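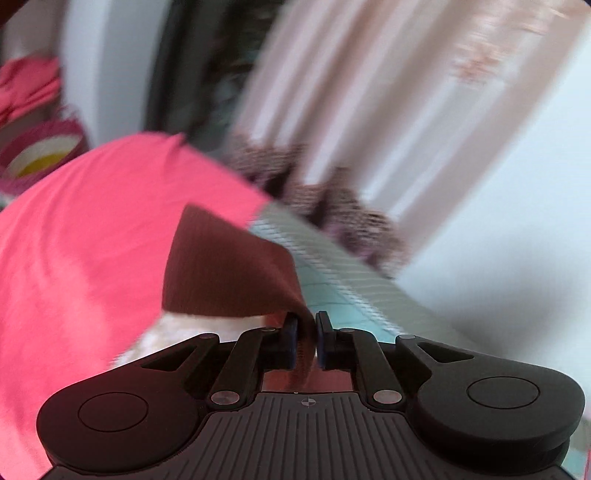
Re: Fly-in at Murbridge, parking and fuel

Quick one before I head off to the hangar, sorry for brevity.

> Is it still on for June? Last I heard the grass was closed after
> the rain, and the web page still shows last year's frequencies.
> Also does anyone know if there's fuel, or do we have to fill up
> at Prestov on the way? I'm in a two-seat microlight, full tanks
> and a passenger puts me right on the limit so would rather not
> carry it all the way there and back.

Yes still on. Grass is open again, short runway only, the long one is soft at the far end and they've got markers out. Land well before them please. One of the Prestov lot went through last month and spent the afternoon digging.

Fuel: unleaded in cans only, 3 cans per aircraft, pay in the hut. No avgas. If you need avgas then Prestov is your stop, they shut the pump at 4pm sharp and won't reopen it for you, I have tried.

Parking is along the hedge, bring your own pickets. There's room for up to 272 supposedly, which I think somebody worked out with a ruler and no wings. We had nowhere near that last time and it still felt tight by the gate.

Frequencies on the web page are wrong, yes. Ring the field for PPR and they'll read you the right ones. Write them down. Circuit is to the south as before, avoid the village and the stables, there was a complaint.

Cheap beds: the guest house up the lane has rooms left, 2 nights minimum that weekend. Camping under the wing is free but no fires.
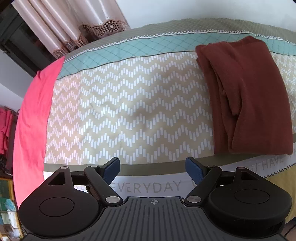 Bed at the guest house

For those coming over the top from Kaltotar, the highest ground on the direct track is 2,364 feet and cloud sits on it most mornings. Go round by the river, it's only a few minutes longer. The ferry crowd coming across from Man should file early, and check teh form twice, mine bounced because I'd put the times in local.

Weight question - can't answer that for you, do the sums with the cans in mind. Land light, top up there for the trip home, that's what I do with the two-seater. Nothing clever.

Still need people for marshalling in the morning. Reply off list if you can do an hour, hi-viz supplied, bring a hat. Tea and bacon rolls from 8am.

Will post the joining notes when I get them, probaly next week.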